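Gripper swap checklist, bench B -- black humanoid hands vs. the old parallel jaws
Filled in by: E. Soler. Second reader: F. Vallejo. Start 9:40.

## 1. Power and stop circuit

- [x] E-stop tested from both sides of the cell
- [x] Arm brakes hold with power off
- [x] Controller firmware matches the Cernico release sheet
- [ ] Spare fuse in drawer -- missing, ordered from Palacios

Comment: stop on the left side takes a hard push. Works, but should be replaced before November.

## 2. Hand mounting

- [x] Wrist bolts torqued and paint-marked, left
- [x] Wrist bolts torqued and paint-marked, right
- [x] Cable slack checked at full elbow bend
- [ ] Finger backlash within limit, all joints

Comment: right index finger has more play than the Danora sheet allows. Grip force was not affected at low settings. Do not run above setting 3 until Vy Từ has looked at it.

## 3. Simulation run before hardware

- [x] Tray and mat positions in the model match the layout drawing
- [x] Joint limits loaded, both arms
- [x] Self-collision check on
- [x] Log saved, run 415
- [ ] Contact friction set from measured values

Comment: friction is still the default. Results for slip should not be compared with the parallel jaws until this is fixed. Iason Dimitriou has the measured values for the mat but not for the fingertips.

## 4. Grasp, right hand

- [x] Approach speed limited
- [x] Thumb clears the mat on closing
- [ ] Release repeatable over 31 cycles

Comment: 2 releases in the set were late. Both came after a wrist turn, so the suspect is the finger controller -- the arm logs are clean. The Bunduvska jaws had no late releases on the same path, but they need a straighter approach and the path had to be changed for them near the tray rims.

## 5. Sign-off

- [x] Approved for simulation
- [ ] Approved for hardware, held on items 2 and 4

Carmela Vidal to repeat item 4 with the wrist turn removed and add the log number to this sheet.

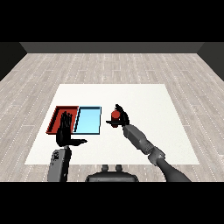
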